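Frandsen Trotness 2987 low cabinet: assembly, stability and surface wear

By Vilhjálmur Lund
June 25, 2023

The Trotness 2987 is a low freestanding cabinet sold flat-packed by Frandsen in three color combinations. I bought the gray and dark brown one at the regular price of $188, delivery not included. It replaced a Staltach unit of similar width that had started to lean. What follows covers nine months of ordinary use in a hallway, from September on, holding shoes on the bottom shelf and tools and paper above.

Packaging and parts

The cabinet ships in one carton. The heavy panels are at the bottom and the hardware is in a single bag taped to the inside of the back panel, where it is easy to miss when the carton is opened from the wrong end. All parts were present. One shelf had a crushed corner, small enough that I turned it to the rear and did not ask for a replacement.

Panels are labeled with stickers. The stickers peel off cleanly if removed the same day. I left one on the underside of the top for a week and it tore, leaving a patch of adhesive that took mineral spirits to remove.

Assembly

Total time was 109 minutes for one person with a manual screwdriver and a rubber mallet. A second person would help at one step only, when the top is lowered onto the side panels and several dowels have to enter their holes together. I did it alone by setting the left side first and walking the panel across.

The instructions are drawings with no text. Step six shows the back panel going in from above, and the drawing does not make clear which face goes forward. The finished face does. If it is reversed, the cable cutout ends up behind the fixed shelf and the cabinet has to be opened up again from the top.

Predrilled holes were accurate on every panel except the right side, where the lower hinge plate sat slightly too far forward. The hinge adjustment range was enough to correct it. Cam locks closed with a firm stop and none have loosened.

Dimensions and fit

Stated depth is 15 inches. I measured the same at the top and a little less at the base, where the plinth is set back to clear a baseboard. Clearance was correct for a plain baseboard. Anyone with a tall or profiled one should measure first, as the setback is shallow and the back panel will stop against the molding before the plinth does.

The leveling feet are adjusted from inside through holes in the bottom panel. This is a good arrangement and I wish it were more common. The floor in my hallway drops toward the door and I was able to take out the slope without lifting the cabinet. The hole covers are a loose fit and one of them has since gone missing.

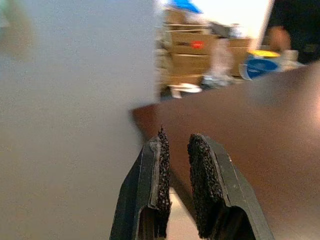

Stability is acceptable with the wall bracket fitted and poor without it. With both doors fully open and nothing inside, light pressure on the front edge of the top is enough to lift the rear feet. A loaded bottom shelf improves this a good deal. The bracket is supplied, the wall screw is not, and the slot in the bracket is too narrow for the larger screw I would normally use in masonry.

Side-to-side stiffness depends on the back panel. Before it was nailed in, the frame could be racked by hand. Afterward there was no movement I could feel. The nails supplied are short and I added a bead of wood glue in the groove, so my unit may be stiffer than one built strictly to the instructions.

Doors and hinges

The doors are flat, with no handles, and open by a push latch. The latch needs a deliberate press near the edge. Pressing at the center of the door flexes the panel and the latch does not release. The left door developed a habit of staying ajar after the fourth month. Turning the latch body out by one full rotation fixed that, and it has not come back.

Hinges are plain, without damping. The doors close against felt pads and the noise is moderate. Damped hinges with the same hole spacing are sold by other suppliers for a modest sum, but I have not fitted them, and I doubt they would work well with a push latch in any case.

Surfaces

The light gray finish is smooth and close to matte. It shows very little dust. It does show finger grease near the latch points, seen from the side in daylight, and a damp cloth with dish soap clears it. I have found no yellowing, though this hallway gets no direct sun.

The dark brown finish is the weaker of the two. Every speck of lint is visible on it, and dragging a set of keys across it left a pale line that has not polished out. A wax filler stick in a close shade hides the line at standing height. Frandsen lists a touch-up pen for the gray only.

Water was tested once on purpose. A wet glass left overnight produced no ring on either color. The cut edge around the cable opening is unsealed, and I would keep a mop well away from it — or run clear varnish around it before assembly, when it takes two minutes.

Shelves

One shelf is fixed and two are adjustable. The pins are metal and fit tightly. A row of hardcover books across the full width of an adjustable shelf caused a visible sag within a few weeks. I moved the books to the fixed shelf, which has stayed straight. The sagging shelf recovered part of the way after being turned over.

Compared with the Clelletti low cabinet

The closest alternative I have used is the Clelletti. It costs more and comes with damped hinges, a sealed back edge and thicker shelves. Its feet are adjusted from outside with a wrench, which means lifting the cabinet and guessing. Its depth is greater and it would have narrowed my hallway more than I wanted. In a room where depth is no issue, I would pay the difference for the shelves alone.

Complaints, in order of weight

The adjustable shelves are too thin for books. The dark finish marks easily and has no matching repair product. The wall bracket slot should be wider. Step six of the instructions should be redrawn.

I would buy the 2987 again for shoes, linens or light tools, in the all-gray version. For books or a record collection I would look elsewhere. Spare hole covers can be ordered from Frandsen by part number, and mine are on order now.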